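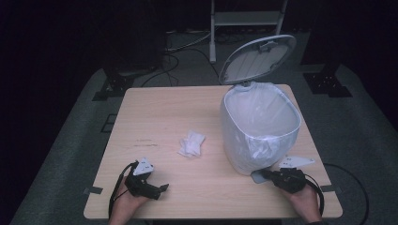 Section 4: Your first tidy-up recording

Reading time: 8 minutes

By now your Kernum hand-held pair should be charged, paired and talking nicely to the Rellia recorder, so we can get on to the enjoyable part. We suggest beginning with a crumpled tissue and an open-topped bin, which is the task we use ourselves when a new kit comes off the bench, and it's a forgiving one (tissues don't roll very far, bless them).

What you'll need

- a plain table, cleared of everything you don't need for the task
- a bin with a fresh bag in it
- one tissue, scrunched up in your hand
- both grippers, with their marker plates fitted

Setting out

1. Stand the bin on the table to your right and fold the edges of the bag over the rim. If your bin has a lid, open it all the way before you start.

2. Put the tissue down to the left of the bin, near the middle of the table, leaving yourself a good hand's width of clear space all round it.

3. Mark the two front corners of the table with small pieces of dark tape. You'll be coming back to these at the start of every take, and it's surprising how much a table can wander over an afternoon!

4. Lead each cable away to its own side, left gripper to the left and right gripper to the right, and let it hang with a bit of slack.

CAUTION: Don't cross the cables in front of you. A snagged cable can pull the gripper out of your hand, and the plug won't thank you for it either.

Checking the fingers

5. Take up both grippers and rest them near the front edge of the table for 15 seconds, until the recorder beeps twice.

6. Open the fingers fully over bare table and look at the preview from the gripper camera. You want to see both fingers low in the view with a clear gap between them.

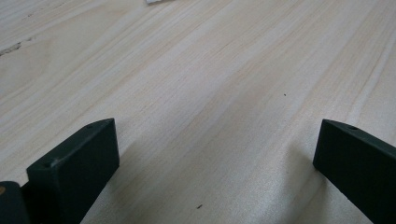 Figure 4.2. Gripper camera view, fingers apart over the bare tabletop.

7. If one finger has slipped out of view altogether, go back to Section 3 and reseat the camera. Little specks on the table are nothing to worry about, though a quick wipe never hurts.

Recording a take

8. Press the side button once, pick up the tissue with whichever gripper is nearer, and carry it over the bin at an easy pace. Let go, return to the front edge and press again.

Note: Takes longer than 125 seconds are split into two files. The Grímsdóttir viewer joins them up again for you, but Paralton users will need to do this by hand (see Section 7).

9. Aim for 18 good takes before you stop for a cup of tea. The memory card holds nearly 349 of them, so do keep the odd fumbled one if you like, and mark it with a long press so you can find it again later.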